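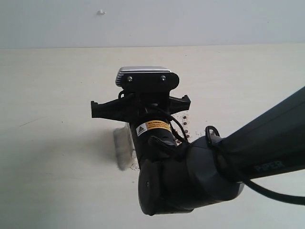

Why Do Your Legs Get Tired When You Run?

I ran my first fun run when I was nine, and I made the same mistake pretty much every kid on that start line made. Somebody shouted "Go!" and I took off like my shorts were on fire. I was winning! I was winning for the whole length of the parking lot. Then my legs turned to pudding, my side hurt, and a lady pushing a stroller went past me.

I've thought about that stroller a lot. I coach a kids' running group now, and the question I get more than any other is some version of "why do my legs stop working?" So let's talk about it.

Your muscles are hungry

Every time you take a step, muscles in your legs squeeze and let go. Squeezing takes energy, and that energy comes from the food you eat. Some of your breakfast gets changed into a kind of sugar, and your body tucks that sugar away in your muscles (and in your liver, which sits on the right side of your belly, under your ribs). Think of it like putting snacks in your pockets before a long walk.

But sugar by itself won't get you very far. To get the most energy out of it, your muscles need oxygen, and oxygen comes from the air. You breathe it in, your lungs pass it to your blood, and your heart pumps that blood all the way down to your legs and back again. When you run, your muscles start asking for more. So you breathe faster and your heart beats faster, and now you know why you can feel it thumping in your chest after a race to the mailbox.

Try this right now if you're somewhere you can jump around. Put two fingers on the side of your neck, just under your jaw, and find the little bump-bump-bump. Count the bumps for fifteen seconds. Then do jumping jacks for one minute and count for fifteen seconds again. Big difference, right?

The sprint problem

Your heart and lungs are great at their job, but they need a minute or two to get going. If you blast off the start line at full speed, your legs want a whole lot of oxygen right away and it hasn't shown up yet.

Your muscles have a backup plan for this. They can make energy for a short time without using oxygen. It's fast and powerful, and it's what you use when you're chasing a bus or stealing second base. The trouble is that it doesn't last very long. Stuff builds up inside the muscle while it's working that way, and the muscle has a harder and harder time squeezing. Your legs feel heavy and kind of burny. That's the pudding feeling!

People used to blame all of it on something called lactic acid. You may still hear a grown-up say so. Scientists now think it's more complicated than that, and your body can even use some of that leftover stuff (its proper name is lactate) as fuel. I think that's pretty neat.

So how do you make your energy last?

The word for it is pacing. Pacing means picking a speed you can keep up for the whole distance. It sounds easy and it is really, really hard, especially when your best friend is right next to you and just took off.

My favorite way to check is the talk test. While you're running, try to say a whole sentence out loud. We use "I had two waffles and a banana for breakfast," even on days when we didn't. If you can say the whole thing, you're at a good speed for a long run. If it comes out as "I had... two... waf..." then slow down a little. If you can sing the entire birthday song without a problem, you can probably speed up.

Our group does a loop in Ganum Park that's 400 meters around, the same as one lap of most outdoor running tracks. I ask the new kids to run two laps and try to make the second one take exactly as long as the first. Almost everybody's first lap is way faster. Then we rest, drink some water, and try again a few days later, and by the end of April most of them can get the two laps pretty close. They didn't turn into different kids! They just learned what "not too fast" feels like.

What about 3,000 meters?

That's the race our older kids run at the Skamenari Spring Races. It's seven and a half laps of a track, and it is far enough that you can't fake it. If you sprint the first lap you've still got six and a half to go, and those are going to feel long. I tell them the first two laps should feel almost too easy, the middle ones should feel like work, and the last one is where you use up whatever you've got left.

And yes, you're allowed to walk. Walking for a bit gives your breathing a chance to settle down. Plenty of grown-ups who run marathons take walking breaks on purpose.

What's that pain in my side?

It's called a stitch, and I got one at that first fun run. Nobody knows for sure what causes it, which surprised me when I looked it up. Eating or drinking a lot right before you run seems to make it more likely, so leave some time after a big meal. If you get one, slow down and take some deep breaths. Some kids like to press on the sore spot with their fingers. It usually goes away in a few minutes. If something hurts a lot, or your chest hurts, or you feel dizzy, stop and tell a grown-up right away. I mean it, even if you're in first place.

Does it get easier?

Yes! When you run a few times a week, your heart gets stronger and can push out more blood with each beat. Your muscles grow more tiny blood vessels, so the oxygen has more little roads to travel on. You can't feel any of this happening. You just notice one day that the hill by your house has gotten shorter.

Rest counts too, by the way. Your muscles do a lot of their fixing-up while you sleep, so going to bed on time is part of being a runner. (Your parents didn't pay me to say that.)

Words to know

Energy: what your body uses to move, grow, and stay warm.
Oxygen: a gas in the air that your body needs to get energy out of food.
Pacing: choosing a speed you can keep up.
Stitch: a sharp pain in your side while you exercise.

Next time I'll be writing about running shoes, and why mine smell the way they do.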